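January, bench 2

Third try at the fridge water. Notes for me and for whoever picks this up.

Background, so I stop repeating it by email: Pluren sells an inline filter cartridge for the water line on side-by-side refrigerators. Their sheet says it takes out the "plastic" taste and keeps doing it for 1,236 liters. I don't believe the number. Who tests a carbon cartridge to 1,236 and stops there? Either that's a conversion from some other unit or it came out of a spreadsheet. I wrote to ask which. The reply was a PDF of the same sheet.

What we have so far:

- Walon cartridge, old stock, run to 1,000 liters on the rig. Free chlorine out was under our detection limit the whole way until the last stretch, then crept up. Boring curve, believable curve.
- Pluren cartridge, first unit. Threw it out at 100 liters, fitting wept and I can't say how much went through and how much went down the bench.
- Pluren cartridge, second unit. Still on the rig. No chlorine out so far. Fine, but any carbon does that when it's new.

The taste claim is a different thing and I'm annoyed that we keep mixing them up. Chlorine I can measure with the kit. "Plastic" is a word people use for the tubing, the reservoir, the ice bin, the cup, and sometimes for water that is just flat. Put a perfect cartridge ahead of six feet of new polyethylene line and you'll still get complaints. I'd bet most of what people blame on the filter is water that sat in the line overnight.
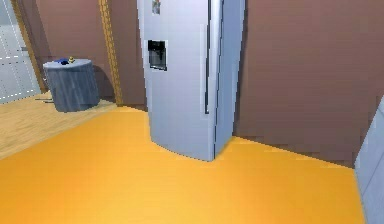 Marthinus Visser read the draft of this page and thinks I'm being unfair to the taste side: people do notice the first glass of the morning, he wrote in the margin, and if the cartridge makes that glass better then the claim holds, whatever the mechanism is. He also wants the overnight sample kept separate from the flushed one in every table from now on.

Second part, agreed, should have done it from the start. First part, no. If the cartridge is upstream of the reservoir it can't touch anything the reservoir adds. It could only help by taking out chlorine that would otherwise react with something on the way, and I'd want to see that before writing it down as a reason.

Tasting, such as it was. 20 cups, half filtered, half straight off the tap, same line length, all at room temp. Vaughn poured and kept the key, I tasted. I got 13 right. That's a bit better than guessing and nowhere near enough to hang anything on. Also I'd had coffee at ten, so scrap it. Vaughn Kowalczyk tasted the same set after me and got 11. Neither of us would call any of the cups plastic. Several were dull.

Conductivity barely moves across the filter, as expected, carbon doesn't take out salts. Note this because the Jelus brochure (competitor, same shape of cartridge) has a line about "lighter mineral balance" and someone will ask.

pH drifted up in the first few liters from the new Pluren unit and came back down. Fresh carbon ash, I think. Rinse longer before logging. The sheet says to flush 4 liters, I'd go to 10.

Next time:

1. New Schumacher fitting on the inlet, the push-in one leaks if the tube isn't cut dead square. Use the cutter, not the knife.
2. Overnight sample at 7:30 before anybody runs the tap. Put a bag over the faucet, people ignore the sign.
3. Run one leg with line and reservoir but an empty housing. We have never had a proper blank and it bothers me.
4. Triangle test instead of the yes/no thing. Three cups, pick the odd one. Tasters with no coffee.
5. Ask Pluren again about the 1,236.

Chlorine kit reagent is nearly out. Lot number is on the lid, order the same one.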